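12 shares · 4 comments

Teaching by hand: a morning at Sturkato

4/27/23

I'd been asking the folks at Sturkato for an interview since February, and when they finally said yes it came with one condition: no names. "We're shy," the lab lead wrote, with a smiley. Fine by me! So I drove out to Brondberg with a bag of bagels and a lot of questions about how you get a robot to pick things up by showing it how.

The project is called Jekar, and the part I cared about is the dull part (their word, I loved it). Before any learning happens, a person has to guide the arms through a task, over and over, and every try gets saved. They call each one an episode. The goal for this task is 2000.

"People hear that number and think it's a lot," the lab lead told me, tearing a bagel in half. "Then they do a shift and they know it's a lot."

A shift is four hours, with a break whenever your wrists start complaining. I asked how many episodes a good shift brings in. The record is 76, and the person who set it was sitting right next to us, trying very hard to look modest.

"I had a good playlist," she said. "Also I quit fixing my mistakes so fast. If I fumble a piece, I go back and get it, and I keep the whole thing. You want the arms to see somebody recover."

That surprised me. I'd figured they would toss anything messy, and for the first few weeks they did. The policy trained on that batch was lovely right up until something slipped, and then it just sort of hovered there. Now they only throw out an episode if the recording drops or the operator loses track of the task completely.

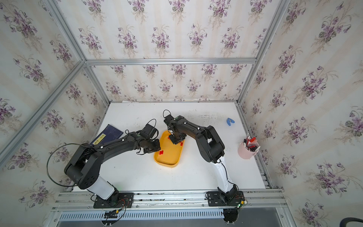
Somebody from Aravena, the group that trains on all this data, had been listening in on the laptop and broke in to say that the messy ones were still being labeled too loosely. A fumble at the start of a grasp and a fumble at the end shouldn't go in the same bucket, the voice said, and could they please talk about it before the next upload?

"We'll talk about it," said the lab lead. I got the feeling they'd talked about it before.

I wanted to know what else changes from one episode to the next. Mostly where things start out, she told me. After every 20 episodes the operator moves stuff to new spots, and they're supposed to pick spots they find annoying. "Left alone, everyone puts things where they're easy to reach," she said. "I do it too. You end up with a robot that's great at my habits."

And is it boring? The record holder thought about that one for a while. "The first hour is fun. The second hour I'm planning dinner. After that I get kind of good at it, so I guess I don't mind."

They let me have a turn before I left. My first try was terrible, and they kept it.

Contact us | © Sturkato Notes | Back to top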